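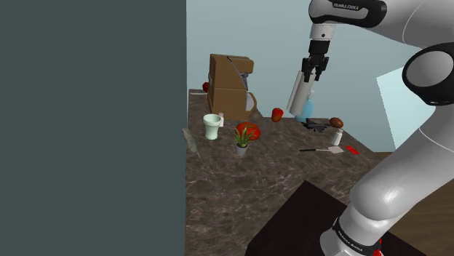 People who have never driven a robot in their lives are being invited to teach one its way around a kitchen, and the folks at Adside would love a few more of them before winter sets in. The project, called Delum, opened its remote-control sessions to the public in February, and everything happens in a simulated kitchen, so you can steer the white and black arm over a brown marble counter, past the potted plant with its red flowers and the mint-green mug, without anyone fretting about the crockery!

Each visitor gets a hand controller, a comfy chair and a patient helper, and every run they finish is saved as a demonstration for the arm to learn from. The tally stood at 298 on Fri 14 June, and the team is hoping for 3,000 (a big ask, they cheerfully admit).

"My first go was dreadful, and I work here," said Nayeli Echeverri, who looks after the sessions. "You do get a feel for it, though, and then it's rather hard to get people out of the chair."

Sessions run for some 2 hours at the Ospina building, level 3, and bookings can be made at the front desk.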